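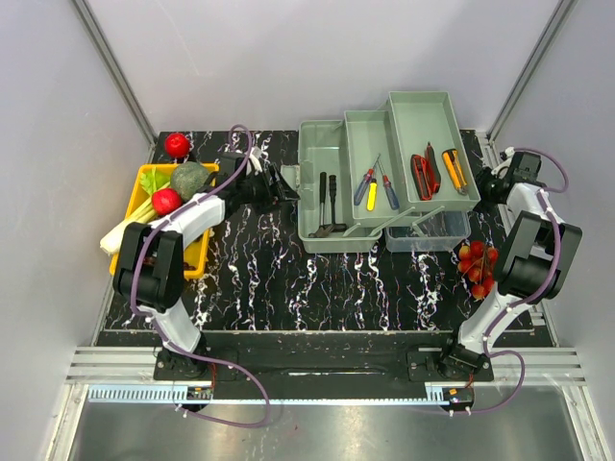

The green toolbox, reinstated

May 16, 2024
by Bakari Muli

For most of my adult life I have kept my tools in the second kitchen drawer, which I shared with the takeaway menus, a roll of baking paper and a torch with no batteries. It worked well enough. If I wanted a screwdriver I opened the drawer as far as it would go (four centimetres, until the potato masher caught) and felt around in there like a vet.

In January the drawer came off its runners and I decided to become a person with a toolbox. There was one in the shed already, the folding sort, where the trays climb up and out to the side on little arms when you open it. I had been using it to hold the shed door open. It's a colour my sister calls sage and I call hospital.

I did look at new ones first. The Zindell had wheels and a telescopic handle, for people who take their spanners on holiday. The Jomlow was 49 dollars and came with a moulded slot for every tool you might own, provided you bought all of them from Jomlow. I went home and hosed the spiders out of the old one.

So, the arrangement. Hammers live in the deep bit at the bottom, front end. There are two of them because I couldn't find the first one, and I'm sure you can work out the rest. They lie side by side now like an old married couple, and I use whichever one comes out.

Screwdrivers get the middle tray. Two have blue handles with red collars, and then there's the short yellow one, my favourite, the only tool I own that fits behind the washing machine. My father considered short screwdrivers a sign of poor planning. He also never once fixed a washing machine.

The top tray is where it all gets a bit political. The utility knife is up there, yellow-orange, easy to spot, and it has to share with the red and black things that didn't belong anywhere else. I had intended the top tray to be for "small and frequently used". It has become "miscellaneous", as every top tray must. Still, the back half of it is clear, and so is most of the back of the bottom, and I'm determined to keep it that way until at least winter.

The rule I've set myself is that nothing goes in unless I can say what it's for. This knocked out nine Allen keys, all of which arrived with flat-pack furniture and outlived it, plus a bracket from a Urio bookcase that is still standing without it, which I try not to think about. They've gone into an ice cream tub on top of the fridge. I know how that sounds. It's a separate system.

Six weeks in, the main drawback is the closing. The trays have to come back over in one smooth movement, and if anything is standing proud, a handle say, the whole business jams halfway and you're left holding it up with your forearm while you poke about for the culprit. I've got it down to about 9 seconds on a good day.

The kitchen drawer has been fixed, by the way. It took one screw. It's full of batteries now, none of which fit the torch.

© 2024 Bakari Muli | Contact | Back to top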